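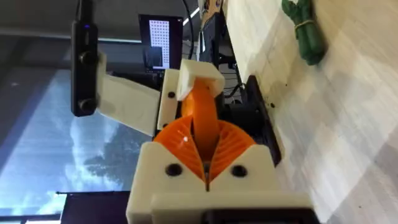 Let's start this week with the question I get at every family dinner: can a robot do my chores yet? My answer changes every year, and I love that it does. Right now it goes something like "some of them, slowly, in a kitchen it has met before." Picking things up off a table used to be the whole research problem, and for rigid objects with known shapes it is in decent health. Soft, bundled or floppy things are where the fun starts. Take a bunch of green stalks with a tan band around the middle, like the one lying on the wooden table. You and I would grab it while talking to somebody else. A machine has to decide where to grip (on the band? on the stalks?), how hard to squeeze, and what to do if the bundle rolls. The ribbed orange fingers help a lot with the squeezing part, and we'll spend most of the first hour on why.

Part 1. Fingers that give

A finger of this type is called a fin-ray finger, after the fins of fish. It has two long flexible sides joined by thin ribs. Push on the middle of one side and the tip bends toward the thing you are pushing, so the finger wraps itself around the object. There is no sensor and no code involved in that motion. The shape does it! I still think this is one of the prettiest ideas in the course.

Try it yourselves before class. Cut two long strips of stiff card, tape them together at one end, and tape short crosspieces between them like the rungs of a ladder. Keep the tape joints loose enough to hinge. Press your thumb into one side and watch the tip.

What you gain: you can be sloppy about position and still get a decent hold on something soft.
What you lose: strength and precision. A fin-ray finger is a poor choice for turning a stiff jar lid, and it is hard to know exactly where the tip is once it has bent.

Part 2. What counts as "can do it"

Please read the Penry kitchen report before the session (it's on the course page, skip the appendix). Hortensia Cusi and her students ran 214 attempts at putting away groceries, all in the same kitchen. Pay attention to how they score. An attempt counts only if the item ends up in the right place, undamaged, with no human touching anything. Many demo videos use a much kinder rule, and you should get into the habit of asking which rule you are looking at.

Questions I want you to ask about any chore demo:
Was the object in the training data, or one very much like it?
Who put the object where it was, and how carefully?
How long did it take in real time? Look for the little "8x" in the corner of the video.
What happened on the tries we weren't shown?

Asking these doesn't make you a grump. Last year Irena Jabłońska asked the second one of a visiting speaker, and the answer was the best ten minutes of the whole term.

Part 3. Kitchen against shop floor

People expect the shop floor to be harder. In many ways it is easier, and the Bosden packing line is our case study. The bins sit in fixed places, the lights stay on, and no child moves the table. The line also has a person, Wilma Pringle, who can stop it and clear a jam. Her log for September lists 3726 picks and 12 stops. She has let us use it, and we'll read it closely. Most of the stops involve thin plastic bags, which ought to sound familiar after Part 1.

Now put the same arm in a home. The counter is cluttered, the sun moves across it, the vegetables are a different size every week, and the customer wants dinner at six. Nothing on that list is impossible. Each item widens the range of situations the machine has to handle, and that is where the hours of practice data go.

My own scorecard, which you are welcome to attack:
Moving dry, solid items from a table to a bin: yes, dependable.
Sorting vegetables by kind: yes, if they aren't piled up.
Loading a dishwasher: sometimes, and it is exciting to watch.
Folding shirts: yes, with patience. Fitted sheets: no.
Peeling and chopping: partly, usually with special tools.
Cleaning up after a spill: not reliably.

For next time

Choose one chore you did this week and write it out as a list of every separate grasp, including the ones where you changed your grip partway through. Making a salad took me 16 before I even reached the dressing. Mark each grasp E (easy for a two-finger gripper), H (hard) or X (needs another kind of hand). One page is plenty.

Hatice Işık runs the lab section and will have spare fin-ray fingers for you to bend and squeeze. Send lab questions to her and reading questions to me.

Araceli Beltrán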